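Reading time: 5 min

The Tray Line

When I came to Danora I was thirty-four years old and my English was good for reading but slow for speaking. For this kind of person the tray line was a good place. You stood at a bench with three other women and you filled gift trays with bottles and jars, and because the hands were busy the mouth became free. I learned most of my English between the lotion and the ribbon.

Olga Vieira was on my left. She had packed trays for 20 years, first at Rostitby before it closed and afterwards with us. She could feel with her thumb if a cap was cross-threaded, and she put it aside without stopping her sentence. Kenna Niven was on my right and she talked about her dogs.

In June the supervisor, Skye Crichton, called us to the lunch room and told us that the company had ordered a cell from Plutomex. She said "cell" and I thought of a prison, then of biology. She meant a white box with two arms inside. It would stand at the end of our bench, and nobody would lose hours before Christmas. Olga asked what would happen after Christmas. Skye said that was a fair question and wrote it down in her notebook.

The cell came on a truck, with a young technician named Magnus Forsyth. He was polite and ate his lunch with us, which I think was difficult for him. He explained that the arms must be taught. Every tray must be shown to them many times, each bottle from many positions, and someone who knew the work should say if the result was right. He looked along the bench when he said this and I saw that he had no idea whom to choose.

Skye chose me. I believe she chose me because I write neatly. The pay was a little better, and I had a chair, the first chair I ever had at Danora.

So I sat beside the white box with a clipboard. Before each run I put the wicker tray in the middle, empty, and the bottles and jars around it, never twice in the same places. Then I pressed the button on the desk and I waited. On the form there was a column for "placed", a column for "dropped" and a column for "other". In the first week I wrote a lot under "other". I wrote: too close to the edge. I wrote: label is facing the back, a customer would not like it. Magnus told me kindly that the label was not yet in the scope.

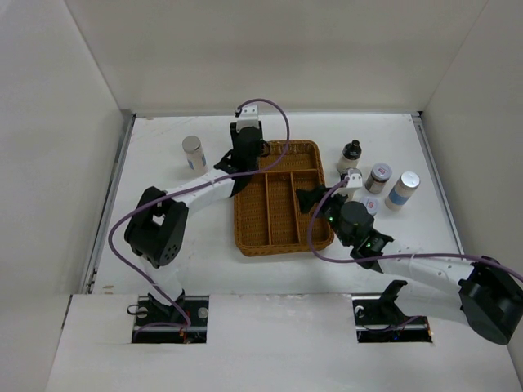 Olga said, and she did not lower her voice for it, that she had trained eleven girls on that bench and each of them had at least said thank you.

I did not know what to answer. I wrote the number of the run on my sheet. It was run 112, and I remember it because I wrote it twice, in the wrong line and then in the right one.

After this she did not speak with me for several days. She spoke near me, to Kenna, about the weather and the price of butter. I missed her more than I expected. It is strange to miss a person who is standing four metres away with her hair net on.

The work of watching is very quiet. My hands lay in my lap and got cold, and I started to bring gloves. I noticed also that my English stopped. At the bench I used to learn a new word every day, "gunk" or "wonky" or "fed up". Beside the box I had only my three columns. In the evening my son asked me what had happened at work and I said, placed, dropped, other. He laughed, and then he looked at me to see if it was allowed.

One morning a jar would not go into its compartment. I tried the run again with the same jar and wrote the same result. I took it in my hand and saw nothing wrong with it. Then I did what I should have done before. I carried the jar to the bench and gave it to Olga.

She turned it once with her thumb.

"Lid's on crooked," she said. "Whole box will be like that. Where's it from?"

I told her which pallet. She pulled off her gloves and went to look for Skye, walking quite fast, and she was right, it was the whole box and the one under it also. They held back 40 jars. Skye wrote this in the notebook too.

In the afternoon Magnus came to the bench and asked Olga how she had known. She said she had no idea how. He asked if she could come and sit beside the cell for an hour each day and look at the jars before they were used. Olga asked if there was a chair.

There was one chair, mine. I went to the lunch room and brought a second.

She sat down heavily and watched the arms for a while with her bag on her knees.

"It's slow," she said.

I said it would get faster.

"I know it will, love," said Olga. She took the clipboard from me and read my column "other" from the top to the bottom, moving her lips a little. Then she asked me for the pen.

Related stories
Night Shift at the Cannery
My Mother's Scales
The Bus to Rostitby
What Kenna Kept

Contact the editors | © 2025 | Back to top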